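Reading time: 4 minutes

Ticket 17: left hand drops or rolls bottles at pick-up
Project: Drodness (two-armed sorter, shared workshop build)
Opened by: Elmarie Khumalo
Status: open, much improved

What's wrong

The right hand is happy. The left hand closes on a bottle, lifts it a little way, and then the bottle starts to turn inside the fingers until the cap end points somewhere silly. Sometimes it goes all the way round and drops. It happens with full bottles lying on their sides, hardly ever with empties. Same grasp script on both arms, same speed, same closing force of 200 in the config (our own made-up units, see the wiki).

I love this fault, by the way. It's the first one we've had that isn't a loose connector.

What I tried, in order

1. Swapped the finger pads left to right. No change, the fault stayed with the left arm.

2. Re-ran the zero on the left wrist. It was out by a hair. Fixed it, still rolling.

3. Raised the closing force in small steps. Better grip, but the thumb motor gets warm and Jolent (the motor watchdog) trips and opens the hand. Which is exactly what Jolent is for, so well done Jolent, but it's no use for carrying things.

4. Logged the finger positions for a whole run, 1318 lines of it. The left thumb arrives late. Every single time! The other fingers have already pushed the bottle sideways by the time the thumb gets there, so the grip ends up off the middle and the weight does the rest.

5. Set the thumb to start early on the left hand only. Big difference straight away. I went back to the original closing force for this and Jolent stayed quiet.
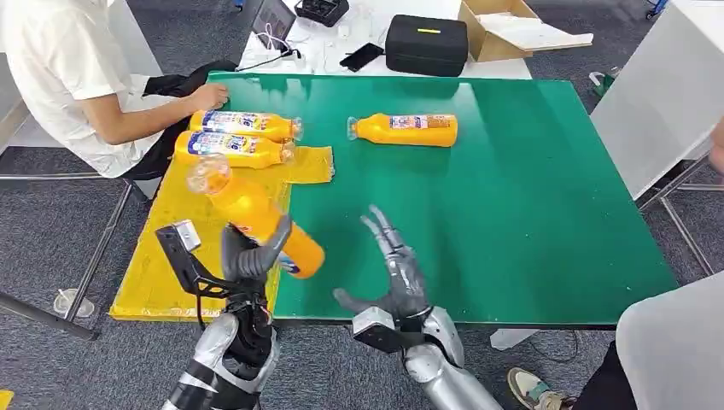 The late thumb also explains why the empties were fine. There's no liquid sloshing towards one end, so a poor grip gets away with it. I'd been blaming the plastic sheet for weeks, and I owe it an apology — I had a whole theory about friction and had started pricing up rubber matting.

6. Changed where the script aims. It used to go for the middle of the bottle's outline, as seen by the camera, cap included. On anything with a long neck that isn't where the weight is. I've added an offset towards the base for full bottles. It's one line in Montoya, under "pick_target", and the old value is still there commented out.

7. Tried the shiny stuff. Ota (our object finder) was built on matt boxes, and it gets very excited by reflections. With foil packs lying next to a bottle it kept giving me one long object where there should have been two. Turning the exposure down on the wrist camera helped more than any of the clever filters I'd written. I've left the filters in but switched off.

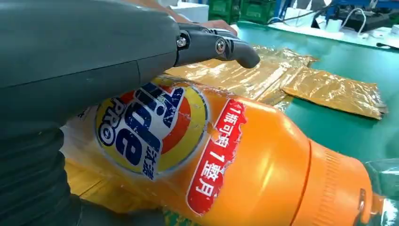

Wrist view, Tide bottle on its side with the gold foil packs behind it.

Where it stands

Thumb timing: fixed, I think. The roll is gone on the smaller orange bottles at normal speed. At high speed there's still a bit of a twitch at the top of the lift.

Big detergent bottle: not signed off. It's wide and slippery and I want to look at the approach angle before anyone runs it unattended.

Foil: two objects most of the time now. Still gets it wrong if a pack is tucked right under the bottle.

Please don't change the left thumb delay without writing the old number in here first. Restart the arm service after editing Montoya, as it doesn't pick up changes by itself. I lost half a morning in March to that.

Still to do

- Find out WHY the thumb is late. The delay setting covers it up, but I suspect the tendon on that side is slack. Needs the back of the hand off.
- Long soak test, 1000 lifts, with the log running.
- Move the exposure setting out of the script and into the config file.

If anybody fancies having a go at the tendon I'm in most evenings after seven and would be delighted to have a second pair of hands on it. It's a lovely bit of mechanism once you get the cover off.

Comments (4)

pegboard_pete
Had the same thing on my one-armed version. Mine was the tendon, it had crept at the crimp. Mark it with a paint pen before you tension it and you'll see if it moves again.

Elmarie Khumalo
Brilliant, paint pen it is. Thank you!

sal_m
Does the offset towards the base apply to empties too? Mine are tipping cap-up now.

Elmarie Khumalo
It shouldn't, but it does if "full" is left blank, the default is yes. Set it to no for the empties and try again. I'll change the default when I next have the file open.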